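Killar Lane Fan Page: Your Questions

Hi, I'm Anika Lindgren and I've been running this page about the soap Killar Lane since way before Kuro Zuvilach got his first speaking scene (he was a waiter, he dropped a tray, I loved him instantly). I get the same questions over and over, so I've put my answers in one spot. Last updated 10/13/18.

Are you part of the show?

No, I'm just a fan with a laptop and too many opinions. I can't pass letters to the cast or get you a walk-on part, sorry! 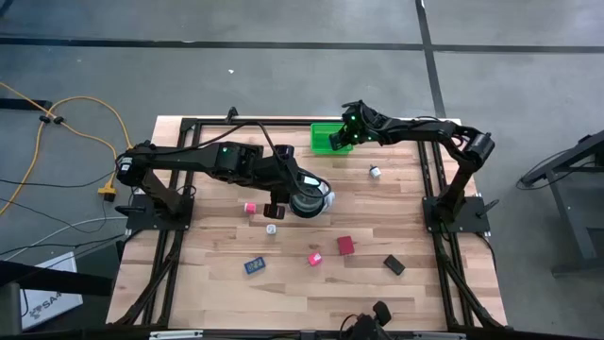
How many episodes are there?

552 so far, counting the two holiday specials. Some fans leave the specials out, but the wedding happens in one of them, so I say they count.

Where should a new viewer start?

I'd go with the September episodes where Yazzie comes back to town and finds her sister running the bakery. You get to meet nearly everyone in a week, and the bakery fight is still my favorite thing they've ever done. 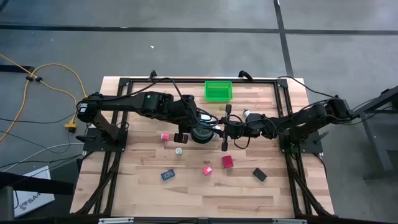
Is Yazzie leaving for good?

I don't know, and I've read every rumor going. She got in the cab with one small bag and left her coat on the hook, and my money's on her coming back for it. The writers have pulled this on us before with the lighthouse story, when she was gone for seven months.

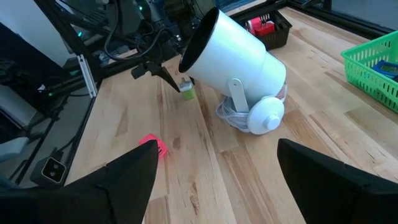 And in that one she didn't even say goodbye to her mother, so a cab and a few tears don't worry me much. If she does go, I'll write a long, weepy post and you're all invited to cry in the comments.

Who writes the recaps?

Mostly me. Dalia Vītola does them when I'm traveling, and she's a lot kinder to the doctor storyline than I am. We don't always agree on who's the villain, which makes for fun comments.
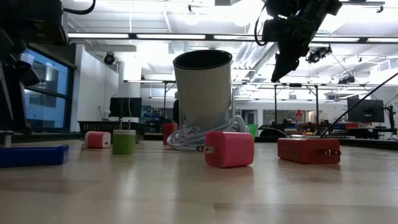 We do try to keep big spoilers out of the titles, though, so you can scroll through safely if you're behind.

Can I send in my own recap?

Please do! Keep it under 1,000 words, tell me which episode it's for, and be nice about the actors. Being mean about the characters is totally fine.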